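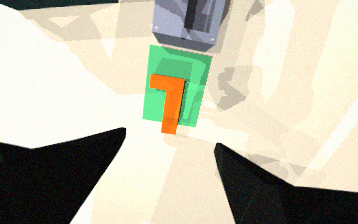
Orange block in the shape of a seven.

Print | E-mail

Cosden School Exclusions – data card

2,000 anonymised letters to parents about exclusions from Stulel and Grillard secondary schools. Each has a reason code (22 in all) and a length in days. Letters from July are missing.
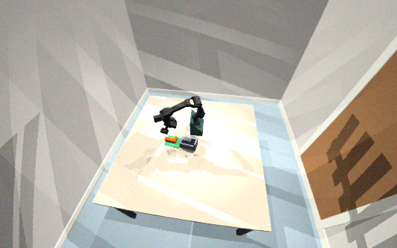 Reason codes were agreed before any letter was read. Disputed letters, 80 in total, were laid out and sorted again by hand. A large, nearly square table is best for that – long ones split the piles.

Last updated Saturday, April 8, 2023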